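The crow who rides the sheep

2026-03-29

I have been meaning to write about the crow for ages, and every time I sit down to do it something more urgent comes up (the car, the taxes, a leak under the sink). So tonight I made a pot of tea, put my phone in the other room, and here we go.

If you've been reading for a while you know I walk the loop out past Skerngate most mornings. It goes up behind the old feed store, along the fence line, and then down into the bottom pasture where the Buddale road comes in. There are sheep in that pasture. They aren't mine, I just say good morning to them. One is a big old ewe with a dark face and a torn ear, and last August I noticed she had a crow on her back.

Now, birds on sheep isn't news. Starlings do it, magpies do it, and I'd seen crows hop up for a minute to pull a bit of wool or pick at something before flapping off again. This was different, though! The crow was just sitting there. The ewe was walking along, grazing, and the crow was riding her like a bus, feathers all fluffed up, one eye half closed. I stood at the gate long enough that my coffee went cold.

The next morning, same thing. Same ewe, same crow. I can tell it's the same one by a pale feather in the left wing that sticks out a little, like a shirt tail. By the end of that week I was getting up early on purpose.

What gets me is how choosy the crow is. There are plenty of sheep in there, and some of them are a lot woollier and, I would think, a lot more comfortable. Doesn't matter. If the old ewe is lying down under the hawthorn, the crow goes to the hawthorn. If she's over by the water trough, the crow goes to the trough, and waits on the rim until she's done drinking before hopping back on. One time a younger sheep wandered in between them and the crow pecked it on the nose. Not hard, but it got the message and moved along.

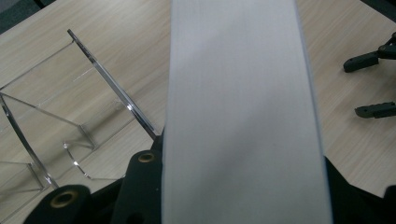 I did try to find out what's going on. My first thought was food, obviously. Sheep carry ticks and other little horrors, and a crow is never going to turn down a free breakfast. And yes, I've seen some picking, mostly around the neck. But it'll pick for a minute or two and then settle in and stay put, and I once watched it ride for 7 minutes without so much as looking down. So then I thought warmth, which made sense right up until I remembered this started in the middle of summer, when I was out there in shorts.

Height, maybe? A moving lookout post? Grazing sheep stir up beetles and crickets as they go, and from up there you'd have a pretty good view of whatever comes hopping out of the grass. I like that idea. I've seen the crow drop down, grab something, and get right back on. My own private theory is that they just like each other, but I know how that sounds and I'm not going to argue it with anyone who has a biology degree.

The ewe's side of it interests me more, to be truthful. She's jumpy with everything else. She stamps at dogs, she stamps at me if I lean on the gate too suddenly, and once she stamped at a feed sack. With the crow she doesn't even flick her ear. Crows don't have the best reputation around sheep, especially at lambing time, so I half expected things to change this month when the lambs came. Nope. She has 3 lambs (triplets, at her age!) and the crow has been sitting up there as usual while they bump around underneath. I've kept an eye out for any funny business and haven't seen a bit of it.

The lambs, by the way, are ridiculous. One has figured out that if it jumps straight up it can almost touch the crow's tail. It tries this over and over. The crow shuffles forward a few steps toward the ewe's shoulders and ignores it.

I don't have a decent photo of the two of them together, and I'm sorry about that. The gate is a long way from the hawthorn and my phone turns everything out there into a gray potato on a bigger gray potato. I've been looking at a secondhand 600 mm lens, but then I'd need a camera to put on the end of it, and then a bag, and I know myself.

If you want to go look, park at the wide spot on the Buddale road and walk up from there. Please stay on the path side of the fence and keep your dog on a leash, because those lambs are tiny. Early is best. After nine or so the crow goes off toward the trees to do whatever crows do all day, and I've never caught it coming back.

And if you've seen a crow do this where you live, leave me a comment. I'd especially like to know if yours picks one favorite sheep or spreads itself around. Someone wrote in after the heron post about a jackdaw and a donkey, and I never got the rest of that story, so if you're reading this, please come back and finish it!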